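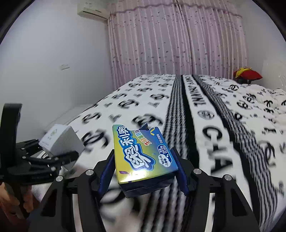

Opinion > Household > Packaging

Small Boxes and the Case for Sorting on the Bed

Most advice on clearing out a bedroom treats packaging as one category: flatten it, bag it, take it out. I think that is a mistake with small cartons. A snack box and a plain white gift box weigh almost the same and take up similar space, but they fail in different ways and should leave the room by different routes.

A printed snack box is made to be opened once. The tuck flap tears along the glue line, and after that the top no longer closes under any load. People keep these boxes for hair ties or charging cables. Within a month the contents are on the floor of the drawer. My position is that a torn flap ends the useful life of the box. Check for inner wrappers, flatten it along the original folds, and recycle it.

Plain white cartons deserve a slower decision. The board is often heavier and the lid is often separate. I kept a log of household cartons from September on, 217 in total, and the ones still in use at the end were nearly all of this type. Yasuo Matsuda, who edits the storage notes at Wadden, disagrees with me and discards both kinds on sight. His drawers are neater than mine. He also buys dividers from Drekwood, and I do not count that as a saving.

The second point concerns the work surface. I sort on the bed. A made bed is the largest flat area in most bedrooms, it sits at a reasonable height, and it has to be cleared before anyone can sleep. A desk does not impose that deadline — a pile on a desk can stay for weeks.

The usual objection is crumbs. It is a fair one, and the answer is to leave the bedspread on and shake it out afterward. A boldly patterned spread is harder to work on than a solid one, as small items get lost against large lettering. I would still take it over the floor.

Limit each session to six boxes. Past that number I start keeping things I would otherwise throw out.

Contact | © Sugiyama Household Notes | Back to top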